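Planning the Arm Budget

4 min read

I finally sat down with the spreadsheet on Tuesday night, and I have to say, I love this part! My plan is to have a small arm working at the counter by October, and before I spend a cent on hardware I've been living in the simulated kitchen, seeing what the gripper sees.
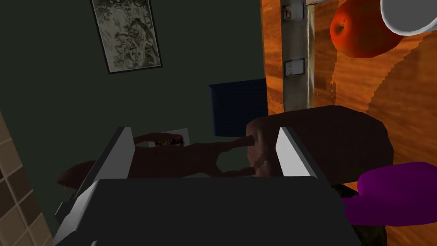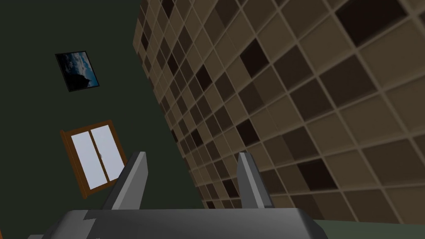

Two views from the gripper in the same kitchen, fingers at the bottom of each.

Vol. 4, No. 41

So, the money. I have $2,337 set aside (last year's bike fund, plus what I got for the old table saw). The arm itself eats most of that. I went back and forth between the Bollari and the Vaven for weeks, and I'm leaning hard toward the Bollari. The Vaven reaches farther, but its gripper is sold separately, and once you add it the price climbs right past me.

Then there's the boring stuff, which I've grown fond of. A decent power supply. Cable covers. A mounting plate, which Lopes in Wirnville will cut for me if I bring a drawing with real measurements on it this time. I'm holding back $400 for all that and for spare fingers. My friend Lok-yiu Hsiao has run a pair of these arms for years and told me to order the spares with the arm, so you only pay shipping once. Done!

What's still open is the camera. I'd been pricing a fixed one over the counter and nothing else, but after so much time with the wrist view I want one down there too. When food is close to the fingers you get a really good look at it, and when the wrist tips over, the whole room goes with it and you have to work out which way is up. I'd like to know how my software copes with that before I drill any holes.

Next job is the drawing for the plate. I also need to measure the counter again, backsplash included, and find out if the Bollari base fits beside the toaster or if the toaster moves.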